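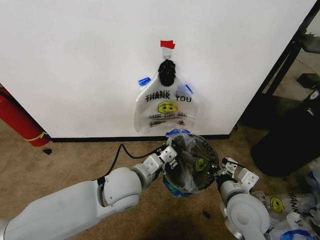
Arville Market Hall Tenants' Association
Minutes of the Regular Meeting

Date: January 6, 2018
Location: Upstairs meeting room, Arville Market Hall
Present: Chair, secretary, building manager, stallholders as signed on the attendance sheet
Absent with notice: Fish counter, flower stall

1. Call to order

The chair called the meeting to order after the close of trading. A quorum was confirmed from the attendance sheet. The agenda was adopted with one change: refrigeration was moved ahead of carryout bags at the request of the dairy stall.

2. Minutes of the previous meeting

Approved with one correction. Under "Floor drains," the words "north aisle" should read "south aisle." The secretary will replace the copy in the binder.

3. Refrigeration

The building manager reported on the shared walk-in cooler. Bensaid inspected the unit in December and found the door gasket worn along the hinge side and the evaporator drain partly blocked. The drain was cleared during the visit. The gasket is on order.

Until it is replaced, stallholders are to latch the door after each entry and are not to use the wedge. The wedge has been removed twice and has come back both times.

The dairy stall asked for the temperature log to be kept on the inside of the office door, where it was before the renovation. Agreed. Readings are to be taken at opening and at closing and initialed. A blank line in the log will be treated as a reading not taken.

Bensaid's quote for a maintenance contract was circulated. It covers 2 scheduled visits per year, with parts billed separately. The bakery asked whether the ice machine could be included. The building manager will request a revised quote before any vote.

4. Carryout bags

The current bulk order of plastic carryout bags, placed through Flastik, runs out in the spring. Three options were put to the meeting:

a) Reorder the same bag.
b) Order a heavier bag and charge customers for it at each stall.
c) Order paper bags with handles for dry goods and keep plastic for wet goods only.

The produce stalls objected to (c) on the grounds that greens are sold damp and paper fails at the bottom seam. The butcher uses an inner wrap and had no objection. The spice stall prefers (c) and already buys its own paper bags outside the bulk order.

On (b), the point was raised that a charge has to be the same at every stall or customers will ask for the bag at whichever counter is cheapest. A charge of 5 cents was suggested. No vote was taken on the amount.

Flastik will hold its present price on cases ordered before the end of the quarter. Its minimum order is 8 cases per size. Several stallholders said the small size is rarely used and should be dropped.

Motion: to drop the small size from the next order and defer the choice among (a), (b) and (c) to the next meeting. Seconded. Carried, spice stall abstaining.

5. Card terminals

The Jekis terminals continue to lose their connection on busy mornings. Stalls on the east wall are affected most. Jekis support recommends a second access point near the stairs. The building manager confirmed that a network cable already runs to that location and that the outlet is live.

The bakery reported duplicate charges following a dropped connection. Stallholders are reminded to check the day's transaction list before running a card again. Refunds for duplicates must be entered from the same terminal that took the original payment.

Motion: to purchase one access point from the maintenance fund. Seconded. Carried.

6. Loading dock

Complaints were received about vans standing at the dock after unloading. The existing rule was read out: unload, move the vehicle, then set up. The meeting declined to add a time limit. The yellow line on the dock floor will be repainted when the weather allows.

Flattened cardboard goes in the cage. Waxed produce boxes do not, and the hauler has refused a load on that account. The building manager will put up a new sign.

7. Stall fees

Monthly common-area fee to remain at $55 per stall until July. The fee will be reviewed then against the heating and cooler costs for the first half of the year. The flower stall's written request for a reduced winter fee was read. Held over, as the stall was not represented.

8. Other business

The mop sink on the ground floor is not to be used for rinsing produce crates.

Lost keys: one set with a green tag, held in the office.

The cheese stall asked whether the hall will open on the Monday holiday. It will, on regular hours.

9. Action items

Building manager: revised Bensaid quote including ice machine; access point; cardboard sign.
Secretary: corrected minutes; temperature log sheets; bag samples and case prices from Flastik in the medium and large sizes.
All stallholders: return bag usage estimates to the office before the next meeting.

10. Adjournment

Motion to adjourn made, seconded and carried. The next meeting will be held in the same room, with the date to be posted on the board by the stairs.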